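Setting up a shared storage folder on a Mandum drive

Applies to: Mandum firmware 2 and later. Last checked Wednesday, February 11, 2026.

A shared folder lets several computers on the same network read and write the same files. The steps use the Skasley desktop tool, but the browser page has the same menus in the same order.

Before you start

Plug the drive into the router by cable. Wi-Fi setup is possible but slow, and the first scan often times out. Sign in with the owner account. Guest accounts cannot create folders.

Creating the folder

Open Storage, then Folders, then New. Type a name without spaces or accented letters. Older Windows machines drop the share silently if the name has either.

Set the size limit. The default is 1,000 GB, of which 957 GB can be used - the rest is held back for the index. Press Apply and wait for the light on the drive to stop blinking.
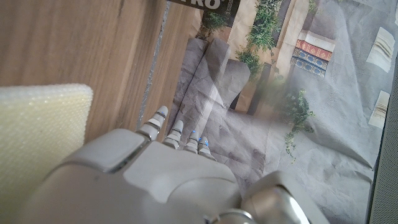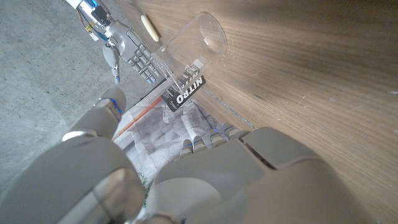 Robotic hands, two pictures.

Setting permissions

Open the Access tab and add each user by account name. Choose Read for people who only need to open files and Write for anyone who saves to the folder. Leave Full switched off, as it also allows deletion of the folder itself.

Groups override single users. If a user has Write but belongs to a group with Read, the result is Read.

Connecting from a computer

On Windows, open File Explorer, choose Map network drive and enter the path shown on the Access tab. On a Mac, use Go, then Connect to Server. Tick the box to reconnect at sign-in.

Error 221

The account name is right but the password was saved from an earlier session. Clear the stored password, restart the computer and connect again. If the error stays, check that the clocks on the drive and the computer agree - a gap of a few minutes is enough to block sign-in.

Next: Scheduling backups with Jetside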